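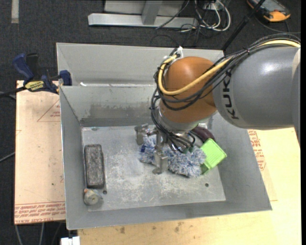 # Rirkora bin-picking set: data card and notes

15th June
By the floor systems desk, Anow

## What this is

A set of recordings of one robot arm picking mixed goods out of a bin, with the labels, the failure notes and the shift notes that go with them. We put it together at Anow during the trial of the Cuta picking software at our Rirkora returns depot. Cuta supplied the software. We supplied the goods, the bench and the people, and we kept the notes.

The people who asked for this trial wanted a yes or a no about replacing hand sorting on the returns line. The set doesn't give them one. If you downloaded it hoping to show that mixed-bin picking is solved, read the section on labels before you quote a success rate.

## Background

Returns arrive mixed. A tote might hold cleaning goods, kitchen things, a toy, something in a bag that has come open. A sorter takes an item out, looks at it, decides whether it can be resold, and puts it in the right lane. The pitch was that the arm would do the taking out and the sorter would be left with the deciding.

On paper that sounds like less work. On the floor, taking out and deciding are the same movement. A sorter feels a split seam or a damp box in the hand and knows before looking. When the item comes down a chute from a machine, somebody has to pick it up again to find that out, so the lifting has been done twice and the sorter's share of it hasn't gone away.

## Contents

- `picks/` one folder per attempt, with fixed-camera video and gripper state
- `labels/` outcome, item class, who cleared the bin if it was cleared by hand
- `shift_notes/` free text from sorters, lightly edited to take out names
- `stops/` every stop longer than a few seconds, with the reason given at the time
- `splits/` train and test lists

Item classes are broad on purpose: soft, rigid, wrapped, curved, flat. Earlier versions had 13 finer classes, and labelers disagreed so often over the shaggy cleaning goods and anything in cloudy plastic that we merged them. The old label files are kept in `labels/old/` for anyone who wants to see the disagreements.

## How it was recorded

Recording started in January and ran in 2 blocks. In the first, bins were loaded by the people running the trial. In the second, sorters loaded them straight from the line. Please don't pool the blocks without saying so. The first has fewer items per bin and they lie farther apart, and the arm does noticeably better there. I argued for leaving it out altogether and lost.

The gripper is the fingered type, used throughout. Suction was discussed for the flat goods and dropped. Lighting was whatever the room had.

## Labels, and what they hide

An attempt is marked `success` if the item leaves the bin and is released over the chute. It says nothing about whether it was the item the planner meant to take, whether two came up together, or whether the item was damaged. Those are separate fields (`target_match`, `double`, `damage`) and they are often blank in the first block. A blank is not a no.

Hand clears are the field I'd look at first. When something slid into a corner where the fingers couldn't get at it, a sorter paused the cell, reached in, moved it and restarted. The original log counted the next attempt as a clean success. We went back and added `prior_clear`. With that field switched on, the picture is nearly as dull as the sorters had been telling us it would be.

Soft goods are the other trouble. A finger closing on loose strands can lift an item, or comb it. Both look the same to the gripper sensor until the arm is well up. Please use the video for those and ignore `grip_ok`.

## What changed for people

The depot had 2 sorters on each bench before the trial. During it, one stayed as sorter and the other became the "cell attendant," a title that came with a tablet and no change in pay. The attendant's job was to wait. Shift notes from attendants are shorter than those from sorters and a good deal angrier. Several ask to be moved back.

There were gains. Sorters with sore shoulders reported easier evenings, and I take that seriously. The arm doesn't mind dusty items. Against that, the attendant bends over a bin at an awkward angle whenever a clear is needed, and nobody measured that strain before the trial began. We can't compare it now.

The vendor summary lists "hours released." We asked where the hours went and were told that was for the site to decide. The site has not decided.

## Known gaps

- One bench, one arm, one depot. MacBrayne, our other depot, handles bulkier returns and was never recorded.
- No glass, no liquids, no food.
- Night shift is missing. The attendants' rota didn't cover it.
- Timestamps in the second block drift against `stops/`. Match on attempt number.

## Use

Free for research and for training your own staff to ask questions. Don't use the shift notes to assess individual workers, and don't try to work out who wrote them. If you publish a success rate, publish it with `prior_clear` on and name the block.

Corrections go to the floor systems desk. Label fixes are merged when we have time, and the damage fields for the first block are next.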